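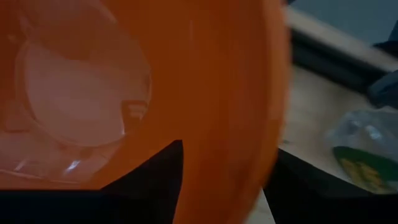

Budgeting for a bench robot cell

A bench robot cell is a small automated workstation built on a table or workbench, usually with one or two light arms, grippers, cameras and a computer. Budgeting for one means working out what it will cost to buy, set up, run and keep running. Sellers tend to quote the first of these. Buyers pay for all of them.

The term covers everything from a hobby-grade pair of arms clamped to a wooden top to a guarded cell with a service contract. Claims about the low cost of the first kind are common and deserve a careful reading, as they often compare the price of bare arms with the price of a finished industrial system.

Scope of the purchase

A quote for a bench cell normally lists the arms, the grippers and a controller. It may or may not list the bench. Rails, brackets, clamps, power adapters, cable guides, floor marking and spare fingers are frequently described as "site items," a phrase that moves them from the seller's page to the buyer's.

In a published breakdown from the Văduva workshop, the site items for a two-arm cell came to 57 percent of the price of the arms. The workshop had planned for 12 percent. Most of the gap was mounting hardware and cabling, bought in small orders that each looked too minor to question. One line simply reads "more clamps."

Task items are another weak spot. A cell meant to handle household goods needs household goods: bowls, bags, bottles, and replacements for the ones that crack. These are cheap. Finding out which of them the gripper can hold is more expensive, because it takes staff time. A curved, glossy plastic bowl and a limp plastic bag put quite different demands on the same pair of fingers, and a payload figure on a data sheet says little about either one.

Estimating running costs

The Bukitz method, named after the spreadsheet it was first shared in, divides running costs into operator hours, wear parts, downtime and floor space. It is widely copied. Its main weakness is the downtime row, which asks the buyer to guess a number before owning the machine. Those who want the project approved tend to guess low.

Operator hours are also easy to underrate. A cell used for teaching or data gathering has a person beside it for most of the working day, and calling it "automation" in a budget request can hide that salary completely. Buyers replacing manual work should ask how many hours remain after installation, and should want the answer from a site that has run the equipment through at least one full budget year.

Vendor claims

Rakus, a reseller of light arms, advertises its Wollow kit as ready to work in 4 hours. The claim refers to unpacking and first motion. Calibration, camera placement, safety review and training are listed on a separate sheet with no times given. The kit's gripper fingers are rated for 600 cycles between inspections – a short interval for any cell expected to run all day, and one that appears only in the maintenance booklet.

Demonstrations should be treated with similar caution. A demonstration object has usually been picked because it works. Prospective buyers are advised to bring their own objects, including the awkward ones, and to watch failed attempts as closely as good ones. A seller who won't allow this has given some useful information.

Space and layout

Floor plans in brochures show the bench and little else. An installed cell spreads out: cables run to neighboring tables, equipment boxes end up on the floor, and mats and striping take up walking room. The working surface may be the smallest part of the footprint. Two arms reaching in from opposite sides of a bench also need space behind their joints, so a bench pushed against a wall may not suit them.

Reach is best checked with the real parts on the real surface. A set of nested bowls at one end of the bench might be easy for the nearer arm and a long stretch for the other, and a second arm that seldom helps is a costly one.
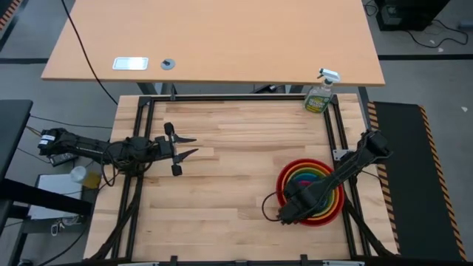 Alina Bălan disagrees with much of this approach. In her view, cautious budgets do their own damage: a team that prices every bracket in advance will spend more on planning than it would have lost on a poor purchase, and light arms are cheap enough to buy first and judge later. She accepts that site items run over, but would cover them with a flat reserve equal to the price of one arm.

Critics of the reserve note that it tends to be spent whether or not it is needed. Few sites that use one have published their totals, so the argument rests mostly on opinion.

See also

Total cost of ownership
Gripper selection
Leasing of light robot arms
Acceptance testing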